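4 Anbringen der Schreibtafel im Gruppenraum

Diese Anleitung gilt für die stehende Montage der Tafel Mildale an einer gemauerten Wand oder auf dem Fahrgestell Prarkach.
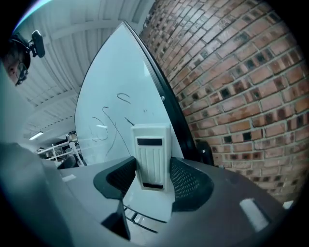
Abb. 17: Weiße Tafel neben einer Wand aus rotem Backstein

4.1 Vorbereitung

1. Legen Sie die Tafel mit der Schreibfläche nach unten auf eine weiche Decke. Die Schutzfolie bleibt noch auf der Fläche.
2. Prüfen Sie, ob der Beutel mit den Schrauben vollständig ist. Die Liste finden Sie auf der Innenseite vom Karton.
3. Zeichnen Sie die obere Bohrlinie mit der Wasserwaage an. Der Abstand der Bohrlöcher beträgt 168 mm.

Hinweis: Bohren Sie bei Backstein immer in den Stein und nicht in die Fuge. Der Mörtel in älteren Gebäuden ist oft zu weich für die Dübel.

4.2 Montage

1. Bohren Sie ohne Schlag, bis der Bohrer gut geführt ist. Danach können Sie den Schlag einschalten.
2. Saugen Sie den Staub aus den Löchern und setzen Sie die Dübel bündig ein.
3. Schrauben Sie die obere Schiene fest und hängen Sie die Tafel zu zweit ein — einer hebt, einer führt.
4. Ziehen Sie die unteren Sicherungsschrauben nur mit der Hand an.

ACHTUNG: Die Tafel nicht loslassen, bevor beide Haken hörbar eingerastet sind.

4.3 Erste Benutzung

Ziehen Sie die Folie langsam von einer Ecke ab und wischen Sie die Fläche mit einem feuchten Tuch. Warten Sie dann rund 4 Stunden, bevor Sie zum ersten Mal schreiben. Lösungsmittel sind auf der Fläche nicht erlaubt.

Ersatzteile bestellen Sie bei Bornotley, Abteilung Zubehör, zu Händen Marianna Czerwiński.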